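Folding lessons at Brillow
November 7, 2023

Print this page
E-mail this page

Brillow washes work clothes, towels and the odd load of charity shop donations out of a low brick building behind the bus depot. In January the owners signed on with Canix for a trial of automated folding. The word they used at the staff meeting was "help". Ten months on I asked if I could come in and see who was being helped, and they were decent enough to say yes.

I should say where I stand. I worked in a laundry for 3 summers as a student and I've folded more fitted sheets than I care to remember. I'd be glad to see the back of some of that work. I'm less sure I'd be glad to see the back of the pay.

The folding room used to have 13 people on a day shift. It has fewer now, and management is careful to say that every one of those who left did so by choice. The people still there tell it a little differently. Hours got shorter first, they said, then the roster got harder to plan a life around, and then people chose.
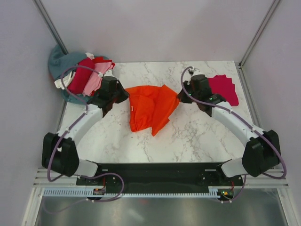
What strikes you, if you've done the job, is how much of it was never folding. A good folder checks the collar for marks, feels for a pen in the pocket, notices that the seam on a sleeve is about to go and puts it aside for mending. The Canix brochure counts garments. It has no column for the pen. When I asked how those things get caught under the new setup, I was told a person does it beforehand, at a sorting bench, standing up. That bench is new too - and it's paid one grade lower than folding was.

The trial agreement sets a target of 70 percent of the room's small items going through the arms. Staff I spoke to hadn't been told what happens to the roster when it gets there. Neither had the shift lead. The owners said it was "too early for that conversation", though it wasn't too early to sign the lease on the equipment.

To be fair, there are things people like. One woman with bad wrists has moved off the towel line and says she sleeps better for it. Another has been shown how to clear a fault and restart the program, and enjoys it. She'd enjoy it more with a raise, and she has asked for one. So far the answer has been a certificate.

Cordeiro, the bigger plant across the river, looked at a similar system from Trisano and put it off. I'd like to report that this was out of loyalty to the staff, but the manager there told me it was the price of the service contract. When that comes down they'll look again.

Brillow decides in January whether to keep going. The workers have asked for 3 things in writing before then: a floor on weekly hours, the old grade for the sorting bench, and a say in where the next unit goes. As of this morning they had a verbal yes on the last one - the cheapest of the lot.

Print this page
E-mail this page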